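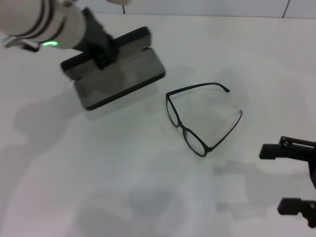 Chamado 2.035 – Prillus, célula de bancada
Assunto: braço para sozinho ao encostar no suporte
Aberto por: Mariann Rácz
Situação: aguardando validação

Oi, pessoal! Vou registrar tudo no mesmo chamado para não espalhar conversa por e-mail. Desde ontem o braço esquerdo entra em parada de proteção quando a garra chega no suporte cinza. O direito roda a mesma rotina sem reclamar. O log mostra o código 59 (limite de força) e, depois do rearme manual, ele volta como se nada tivesse acontecido.

O que já fiz: reiniciei o controlador, refiz o zero da garra e conferi os cabos. Nada mudou. Alguém mexeu nos limites na semana passada? Não achei anotação nenhuma na ficha da célula, e a regra da casa diz que toda mudança de parâmetro de segurança vai para lá com nome e motivo.

Resposta – Desta Derese

Oi, Mariann! Fui eu que carreguei o perfil novo do Varnelow, e esqueci a ficha, desculpa (já preenchi). A altura de aproximação ficou a do perfil velho, então a garra desce demais e aperta o suporte contra a mesa. O limite está certo, quem está errado é o ponto. Por favor, não aumenta a força para "passar"! Sei que dá vontade, eu mesmo já fiz isso em março e levei uma bronca merecida.

Faz assim:
1. Velocidade reduzida, botão de emergência ao alcance da mão.
2. Reensina o ponto de aproximação com o suporte na posição de trabalho.
3. Roda 400 ciclos com os óculos na mesa também, que é a condição real da tarefa.
4. Salva com versão nova e guarda a anterior.

Outra coisa: luz verde no braço não é autorização para pôr a mão na mesa. Para trocar objeto de lugar, pausa os dois braços, mesmo que só um esteja em uso.

Resposta – Mariann Rácz

Ah, isso explica bastante coisa! Reensinei o ponto, deixei o limite quieto e rodei os 400 ciclos: nenhuma parada. Salvei como versão nova e anotei na ficha. Só falta você conferir e assinar. Posso copiar o ponto para a célula da Plorard ou lá tem que ensinar de novo?

Resposta – Desta Derese

Ensina de novo, a mesa de lá tem outra altura. Passo aí depois do almoço para assinar.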